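维坦斯学院校董会

维坦斯学院校董会(Wetance)是维坦斯学院的最高决策机构，负责审定学院的办学方向、年度预算、校长任免以及捐赠基金的管理原则。校董会下设捐赠基金、审计与合规、学术事务等专门委员会，日常文书由校董会秘书处承担。

沿革

学院创办之初不设校董会，校务由创办人芬利（Finley）家族指定的监理人主持。随着院系增设和校外捐款增多，监理人制度难以兼顾财务与学术两方面的事务，学院章程遂作修订，改由校董会集体议事。首届校董多出自捐款家族和本地商界，教员不得列席。其后章程再次修订，增设教员校董与校友校董各2席，任期与其他校董相同。

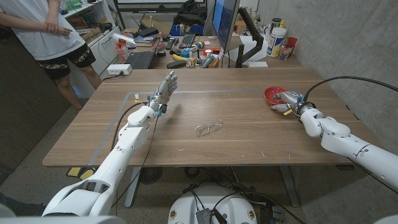
章程修订后，校长不再兼任校董会主席，但仍以当然成员身份出席会议，无表决权。主席由校董互选产生，可连任一次。

组成与任期

校董分为委任校董、选任校董和当然成员三类。委任校董由提名委员会推荐，经全体校董过半数同意后聘任；选任校董由教员大会和校友会分别选出。校董任期届满而继任人选未定时，原校董可留任至继任者就职为止。校董不领薪酬，因公差旅费用按学院标准报销。

校董与学院之间存在合同、借贷或雇佣关系的，须在每年12月的例会前提交书面申报，并在相关表决中回避。

专门委员会

捐赠基金委员会审议基金的投资政策和年度支用比例，并聘请外部顾问提供意见。审计与合规委员会负责遴选外部审计机构，审阅财务报表，受理有关利益冲突的申报。学术事务委员会审议学位项目的设立与撤销，其决议须提交全体会议追认。卡塞雷斯（Cáceres）分校的学位项目原由分校理事会自行核定，后一并归入该委员会的审议范围。

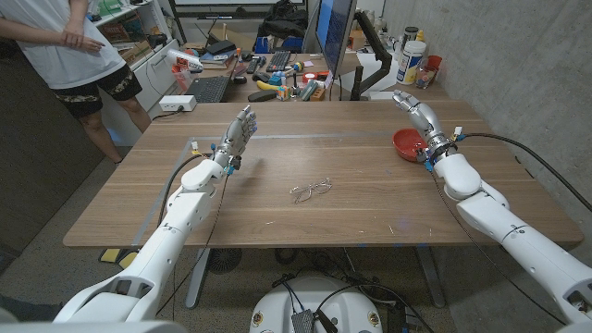 石建华（Jianhua Shi）在给校董会的书面意见中认为，分校项目统一审议有利于保持学位标准一致，但每年仅有的两次集中审议周期过长，分校往往要等到下一学年才能招生，建议授权委员会以通讯方式表决。校董会采纳了其中关于通讯表决的部分，适用范围限于课程调整，新设学位仍须当面审议。

捐赠基金

学院的捐赠基金由限定用途基金和非限定用途基金组成。其中规模较大的布雷梅克（Bremeck）讲席基金专门用于设立教授讲席，本金不得动用。单笔捐赠超过400万元的，接受前须经校董会全体会议批准；超过200万元而未达前述标准的，由捐赠基金委员会批准后报备。附有命名条件的捐赠不论金额大小，一律提交全体会议。

受限基金的用途变更，应当先征得捐赠人或其继承人的书面同意。无法取得联系的，由校董会依章程规定的程序另行决定，并将理由载入会议记录。

会议与记录

全体会议分为例会和临时会议。例会通知须提前10日送达，议程和附件一并寄发；临时会议由主席或三分之一以上校董提议召开。法定人数为全体校董的过半数，修改章程须经三分之二以上校董同意。会议记录经下次会议确认后存入学院档案馆，涉及人事和诉讼的部分单独封存。
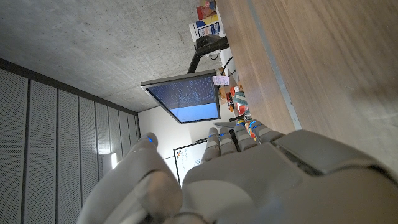

有教员代表在公开征询中提出，封存部分没有明确的解封期限，后来的研究者和当事人都无从查阅，应当比照学院其他档案定出年限。校董会秘书处答复称，人事类记录的保存办法将与档案馆另行商定，诉讼类记录待案件终结后逐件审查。

现行章程自2018年10月15日起施行。此前通过的委员会细则与章程不抵触的，继续有效。

参见

维坦斯学院章程
卡塞雷斯分校
布雷梅克讲席基金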